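印刷する | この記事をメールで送る

カテゴリ:交通・観光研究 > 航空輸送

3.2 臨時便における座席配分と搭乗手続き

前節では、定期便の運休が続いた期間に、地方空港を発着する臨時便がどのような手順で設定されたかを整理した。本節では、設定後の運用、とくに座席の配分と搭乗手続きに要した時間を扱う。対象は、カーンブリッジ(Carnbridge)空港とプリヴァウ(Plivau)空港を結ぶ区間で、運航を受託したフロラシコ(Flolasico)社の記録を用いた。

同区間はもともと需要の季節変動が大きく、1月の旅客数は夏期の半分に満たない。定期便が止まった後も、通院、就労、就学を目的とする移動は残った。代替となる陸路は峠を越えるため、冬期には通行止めになることがある。地元自治体が臨時便を要請した背景には、この地理的な条件がある。

調査では、予約記録、搭乗口の通過時刻、および利用者への質問紙の三つを突き合わせた。予約記録は612件で、このうち質問紙への回答が得られたものは300件であった。回答者には高齢の利用者がやや多く、結果の解釈ではこの偏りに注意する必要がある。質問紙は到着後に手荷物受取所で配布し、その場で記入を求めた。後日の郵送による回収も検討したが、転居先や滞在先が定まらない利用者がいたため採用しなかった。

座席は、緊急性の高い移動を申告した者に先に割り当て、残りを一般の先着順とした。申告の内容を証明する書類は求めていない。受託会社の担当者への聞き取りによれば、書類の確認を加えると窓口の処理が滞り、出発時刻を守れなくなるおそれがあった。実際の申告は予約全体の三割程度にとどまり、優先枠が不足した便はなかった。むしろ優先枠の残席を一般に開放する時期が遅く、空席のまま出発した便が見られた。開放の時刻は当初、出発前日の午後6時とされていたが、途中から正午に繰り上げられている。

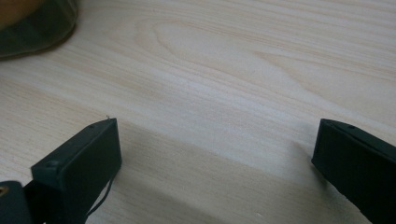 図3

エウスタキオ・フィゲロア(Eustaquio Figueroa)

搭乗手続きの時間は、受付の開始から最後の旅客が搭乗口を通過するまでと定義した。使用機材の座席数は210席で、1便あたりの平均搭乗率は定期便のときを下回ったにもかかわらず、手続きにかかる時間は長くなった。主な要因は二つある。第一に、臨時便では自動チェックイン機が使えず、すべての旅客が有人の窓口を通った。第二に、受託手荷物の個数が多かった。帰郷や転居を兼ねた利用者が少なくなく、一人で複数の大型手荷物を預ける例が目立った。

窓口の数は当初三つであったが、運航の後半には5つに増やされた。増設後は待ち列の長さが短くなったものの、手荷物の搬送能力は変わっていないため、出発時刻の遅れはほとんど改善していない。窓口だけを増やしても、後段の処理が律速となる場合には効果が限られることがわかる。同様の傾向は、Uddinによる離島航路の臨時便の報告でも指摘されている。ただし、同報告の対象は小型機であり、旅客が自ら手荷物を機側まで運ぶ方式であったため、数値を直接比べることはできない。

質問紙の自由記述では、運賃よりも情報の提供に関する意見が多かった。内容は、運航の可否がいつ決まるのか、欠航の場合に次の便へ自動的に振り替えられるのか、という二点に集中している。フロラシコ社は出発の前日に運航の可否を電子メールで通知していたが、予約時に家族の連絡先を登録した利用者には、本人に届かないことがあった。電話の問い合わせ窓口は午前9時からで、早朝の便の利用者は当日の状況を確かめる手段を持たなかった。空港の館内放送は臨時便についても行われていたものの、自宅で待機する利用者には届かない。

運賃については、定期便の普通運賃と同額に固定されたことを妥当とする回答が過半を占めた。一方で、往復利用を前提とした割引がないことへの不満もあった。片道のみの利用が想定以上に多かったことを考えると、割引の対象を往復に限らない制度のほうが実態に近い。自治体の補助は便単位で支払われており、搭乗者数には連動していない。この方式は受託会社の収入を安定させたが、空席を減らす誘因としては弱かった。

以上の結果には、いくつかの制約がある。通過時刻の記録は手作業で行われ、担当者によって起点の取り方に差があった。また、悪天候で欠航した便の予約者は質問紙の対象に含まれていない。欠航を経験した利用者の評価は、本節の集計より厳しいものであった可能性がある。これらの点については、次節で予約の取り消し記録を用いて補足する。

コメント(5) | シェア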